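Capes, Cowls and Compromise: Costume Design in the Television Adaptation of Zilteo
Screen Studies, second-year project report

1. What we set out to do

Our group wanted to know how a costume gets from a comic page to a television screen without embarrassing everyone involved. We chose Zilteo, partly because it has been adapted twice and partly because we already owned the box set.

The original comic, published by Bajwa, puts its hero in a yellow bodysuit with a collar that reaches past the ears. On paper he never has to turn his head. The first series kept the collar and lost the head-turning. The second, set in the harbour city of Ullau, swapped the lot for grey armour panels and a scarf, and a certain kind of fan has been writing letters about the scarf ever since.

2. Method

We watched 10 episodes from each series and logged every shot in which the full suit appears, noting light, movement and whether the actor was allowed to sit down. We also read 37 reader letters from the back pages of the comic. Viewing took four weeks, one longer than planned — the first series is slow going after the moon episode. 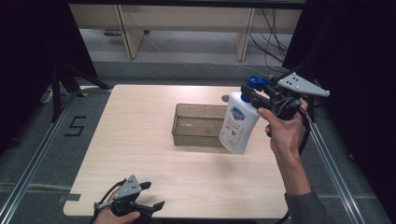
Fig. 1. Pump bottle held over the table, with the clear container to its left.

3. Findings

The first series shows the suit in full daylight only seven times. Most of its action happens at night, in fog, or behind crates. We had put this down to mood. By the third foggy warehouse we put it down to the knees, which bunch.

The second series is far more confident and lets the camera stay on the suit while its wearer runs, climbs and broods. It pays for this in colour. Against the grey streets of Ullau a grey hero tends to disappear, and in one rooftop fight two of us were cheering for a chimney.

The villain Cimomby fares better in both versions. A long coat works on paper and on a person, and the designers had the good sense to leave it alone.

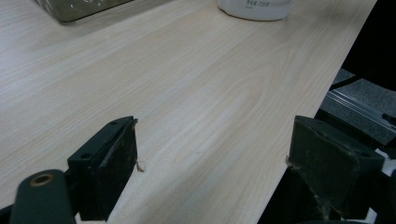
Fig. 2. Tabletop, showing the wood grain.

4. Limitations

We disagreed about what counts as a full suit when the mask is off, and settled it by vote, so the log favours the majority. The letters are also a skewed source. People who are happy with a collar seldom write in about it.

5. What we would do next

A fairer study would include the animated film, where the collar returns and behaves itself. We would also start the log before Tuesday of the final week.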